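4.2 Viewpoint selection and close-range perception

The planner described in Section 3 treats the inside of an enclosure as a set of candidate viewpoints, each scored by how much unobserved surface it is expected to reveal. In open scenes this score alone is enough. Inside a painted metal housing it performs poorly: the shortest path to a new surface often brings the wrist camera to a pose where reflected light hides the parts that the inspection is meant to find. We therefore add a second term, which lowers the score of any viewpoint where the current estimate of surface direction predicts a strong highlight.

The estimate is kept by the Ulitz mapping module and is refreshed after every motion. Regions that remain saturated in two successive views are marked as unreliable and are left out of the depth fusion, although they are still treated as occupied for collision checking. This choice is conservative. It shortens the reach of the arm in narrow housings, but it prevents the planner from reading a bright patch as free space.

Part detection runs on single images and uses the Norkarel segmentation network, retrained on 3731 labelled views of enclosure interiors. Labels cover actuators, circuit boards, terminal blocks, connectors and free wire ends. Wires are handled separately from rigid parts. A plug that is not seated in a header is reported as a distinct class, and its position is passed to the planner as a soft obstacle with an enlarged margin, given that thin leads are seldom recovered well in depth. The labelling guide was drawn up by Itziar Goicoechea and revised once after a first round of 64 views showed poor agreement on partly hidden connectors.

Figure 3 gives a typical input to the detector. Both solenoids are mounted close together on the upper wall, and the lead from the horizontal one ends in a loose white plug against glossy paint. The folded ledge separates this group from the red board on the recessed panel beneath. The fingers enter from the lower border and are removed by a fixed mask before segmentation. 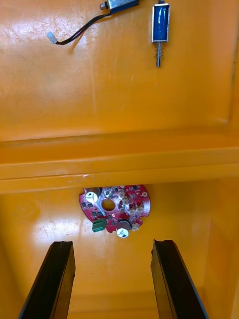
Figure 3. Wrist camera view of an enclosure interior with the gripper open. Reflections are visible on the upper wall and to the left of the circuit board.

4.3 Evaluation procedure

The complete system was tested on 72 approach sequences, giving 571 views after near-duplicates were removed. Each sequence began from the same home pose outside the enclosure. We compared the full score with the coverage term alone, keeping the detector, the collision margins and the limits on joint speed unchanged. A sequence was stopped when no remaining viewpoint exceeded the minimum score, or when the Sarmiento motion layer rejected three plans in a row.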